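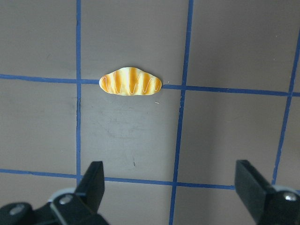

# Sonska identity proofing kit

The Sonska kit is a boxed set of printed and coated samples for testing a logo or brand mark before artwork is released. Design studios use it to check how a mark holds up across common stocks, sizes and finishes.

## Contents

- 200 uncoated sample cards, blank on the reverse
- 6 colour reference strips, matched to the Howells ink range
- 3 reduction gauges on clear film
- Registration overlay, A3
- Printed guide, stapled

## Specifications

| Item | Value |
|---|---|
| Card weight | 400 gsm |
| Card size | A6 |
| Gauge material | Polyester film |
| Storage | Flat, out of direct sunlight |

## Use

Place the gauge over the mark and read off the smallest size at which all strokes remain separate. Record the result on the card with the stock code. Reversed marks should be tested separately – fine strokes fill in sooner on uncoated stock.

Colour strips are for visual comparison under a D50 viewing lamp. They do not replace a contract proof. Strips that have faded or been handled heavily can be reordered singly.

## Compatibility

The overlay fits the Dreldale light table and the older Mudon frame. The Mudon frame requires the narrow clips, sold separately.

## Ordering

Kits are packed to order and dispatched each Wednesday. Studio accounts are invoiced at the end of the month. For bulk orders or custom stocks, contact Volker Steinbach at the trade desk and quote the kit name and the stock codes required.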